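Project report: picking things up with two different grippers

Second-year robotics module, final write-up, May 23, 2025

I started this project thinking the gripper would be the easy bit and the camera would be the headache. Well, I had that completely backwards! 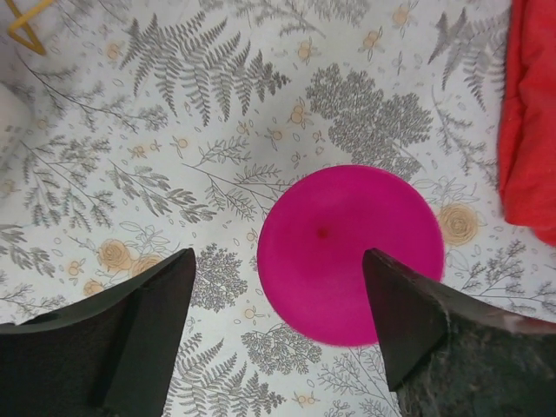 My question was pretty simple: if you keep the arm and the controller the same and only swap the fingers, how much does it change what you can pick up? I had two sets to try. One was the Tirkero, which has stiff tapered fingers, and the other was the Wudus, which is softer and a good bit wider (it looks like a pair of flippers, I got very fond of it). Both bolt on to the same Kurus arm, so I could swap them in a few minutes once I'd lost all the fear of stripping the screws.

I drove everything by hand with the Kontogiannis controller. No clever software, just me and two joysticks, going after small household things on a patterned tablecloth. I wanted the pattern because a plain white bench felt like cheating. With leaves and flowers all over the background you have to work harder to judge where an edge is on the wrist camera, and I wanted to know if I'd cope.

I began in March and logged 2399 tries in the end. 135 of those I threw out, mostly from one awful afternoon when the camera lead kept coming loose and I was steering off a frozen picture without noticing. My tutor did warn me about that lead.

The Tirkero was my favourite for anything with a clear edge. You can see past the fingertips, so lining up is quick, and it'll go in beside something without shoving the neighbours about. Round things were a pain though. If I closed even slightly off centre they'd squirt out sideways, and then I'd be chasing them across the cloth. What helped most was stopping just above, getting the gap the same on both sides, and only then going down.

The Wudus forgave all of that. Sloppy approach, bit of a twist, still a decent hold! But it blocks so much of the camera view that I was half guessing for the last few centimetres, and thin flat stuff was hopeless. It also dragged the cloth along with it, so I'd have to smooth everything out again.

Things I'd change: tape the lead down on day one, clean the fingertips more often (lint makes a difference to the grip, I think, but I never tested it properly), and write notes after each run instead of at the end of the day. Next I'd like to try soft pads on the Tirkero fingers. I've got some rubber sheet cut already, it just needs gluing.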